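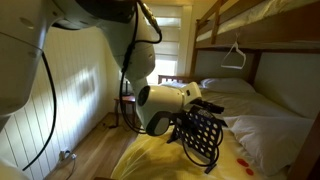
Small bedroom, Ridgeway.

How to report a break-in and get a copy of the police report

Updated 21/07/2025

These steps apply to homes in Lemville and Ridgeway. If someone is still in the house, or you think they might be, leave and call 911 from outside. The rest of this page is for when the danger has passed.

1. Call the non-emergency line
Give your address, the time you got home and the time you last left. You will be given an incident number. Write it down, as every later form asks for it.

2. Leave things where they are
Don't sweep up glass or close drawers until an officer has been or has told you on the phone that no visit is planned. Keep pets and children in one room that wasn't entered. If a door won't lock, ask the dispatcher whether you can board it up before the visit.

3. Make a list of what is missing
Go room by room. For each item put down the make, the serial number if you have it, when you bought it and what you paid. Old receipts and email orders are good enough. Anything worth over $200 should go on its own line. Smaller things can be grouped.

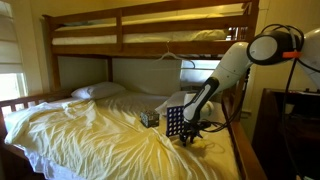 Bunk bed beside the window.

4. Check windows and side doors
Note any that were unlocked and any marks on the sills or trim. Tell the officer even if the marks may be old.

5. Add items later if you need to
You have 30 days to send a supplement to the Lemville records desk. Use the same incident number. Don't start a new report.

6. Ask for the copy
Reports are usually ready after 5 working days. Bring photo ID to the records desk on Brimby Street, or mail a signed request with a copy of your ID. The first copy is free to the person who made the report. Insurers have to send their own request.

If you rent, tell the landlord in writing the same day and keep a copy of the message. Tenants in Tralora Court should use the building's repair form for locks and broken glass.

The records desk is closed on public holidays. Requests left in the drop box are picked up the next working morning.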